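Pale pine board for the hobby table – oil it, wax it or leave it alone?

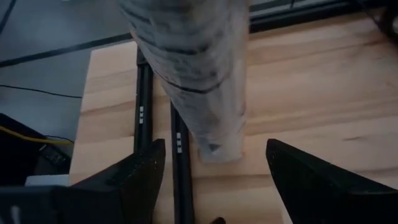 Grey cloth, pine board and the two black rails

reshma_s
9/12/20
Hello all! I've finally got a proper board for my hobby table and I'm so pleased with it. Lovely honey colour, faint knots, grain running straight across, and a couple of black rails on it so I can slide my stops up and down. It cost me 345 all in from the yard at Tekcombe, rails included, and I'd happily pay it again.

Now the question. Do I put a finish on it? I've been going over it with an old grey striped cloth at the end of every evening and that's all it has had so far. I mostly do paper models and a bit of leather, so glue and dye are the main worries.

Lizelle V
Ooh, that's a gorgeous bit of wood! Is it pine? Looks like it to me. I'd go for hard wax every time – two thin coats, a day between them, and glue just pops off with a thumbnail. Mine's been going for years like that.

plurden_wyc
Gorgeous, yes, but I'm going to disagree with Lizelle. Wax near rails is a nuisance. It creeps in along the edges, picks up fluff and then your stops start dragging. I left mine bare and I sand it lightly every December, 100 grit and then something finer. Takes me 16 minutes with the radio on.

Lizelle V
You take the rails off first, Wycliffe! Four screws on mine and they're out of the way.

plurden_wyc
And then you've got to get them parallel again. No thanks.

reshma_s
Ha, I did wonder about that. Mine took me a whole evening to line up and I'm not in a hurry to do it twice. I do love how smooth they feel now though!

Nobuhle
Can I put in a word for plain oil? Pour a bit on a rag, rub it in with the grain, stop short of the rails. It does go darker, so try the underside first. That pale colour is half the charm and you might miss it.

anel_shab
Whichever you pick, change the cloth! A rag that's been wiping up dye for months will put it straight back on bare pine. I cut up old towels and keep a bundle of them in a Potgieter biscuit tin. Lovely and soft, and they wash up fine.

reshma_s
Good point, mine's overdue for the wash. I think I'll do Nobuhle's underside test with the oil first and see if I can live with the colour. So excited to get going on it!

plurden_wyc
Fair enough. Bare is still best.

Lizelle V
Wax!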